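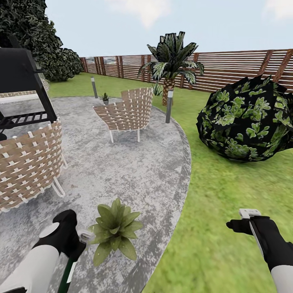
The council wants to close the allotments at Dastora Lane to new tenants and let the plots fall empty one by one, until there are few enough left that the rest can be moved. I have read the paper that sets this out. It says the land is "underused". I think that word is wrong, and I think the way it was arrived at is wrong too.

The paper counts a plot as used if someone was working on it when the surveyor came round. He came in the middle of the day, in winter. Most people who rent a plot have a job. They go after work in the light months and at weekends in the dark ones, and in January there is very little to do except look at the leeks. A library with its doors shut would do badly under the same survey.

I have had a plot for nine years. Before that I was on the waiting list for long enough to forget I had put my name down. The rent is low and I won't pretend otherwise, but it is not the reason people stay. They stay for the ground. Berhanu Zeleke, two plots down from me, took over a patch of couch grass and broken glass. He dug it over by hand and carted the glass to the tip in buckets. It took him eight years to get the soil to where carrots would grow straight. The council offers to move him to a new site behind the Vusby depot and give him the same number of square metres. It is not the same thing. Topsoil on a new site comes off a lorry, and it will be years before anything with a long root does well in it.

The other argument is housing, and it deserves a proper answer. The town needs homes. My own daughter rents a room she can't afford. But the old Hetent works has stood behind a fence since I was at school, with a road up to it and drains already in, and the draft plan found space for 400 homes there. Nothing has been built. If the council was short of land, I would expect it to start with the land it has been meaning to use all this time. Dastora Lane is being looked at first as it is easier. There is no owner to argue with and no old tank to dig out.

I would also like the council to say what it thinks a garden is for. The paper talks about "amenity green space" and promises some on the new estate, by which it means mown grass with a bench. I have nothing against a bench. But you can't grow a bean on mown grass, and most of the new houses will have a patio and a strip of turf if they have anything. People who want to grow food need somewhere to do it, and fewer of them have it at home than used to.

There are faults on our side. Some plots are badly kept. The rules let a tenant hold on to a plot for two full seasons without touching it, and a few do. Szymon Makowska wrote to the council asking for that to be cut to one, and for the big plots to be split in half when they come free. He got a card back thanking him for his interest. Both changes would cost next to nothing, and people on the list could start this spring.

The Gashaw Road site did exactly this and now has hardly a bare plot on it. I walked over there in April last year and saw rhubarb where there had been mattresses.

The consultation closes soon and the form is a poor one. Question four asks whether you support "better use of the land", and there is no box for saying what you think better means. Write it in the margin. I did.

10 April 2019

We use cookies to make this site work and to see which pages are read. By carrying on you agree to this. Accept | Manage settings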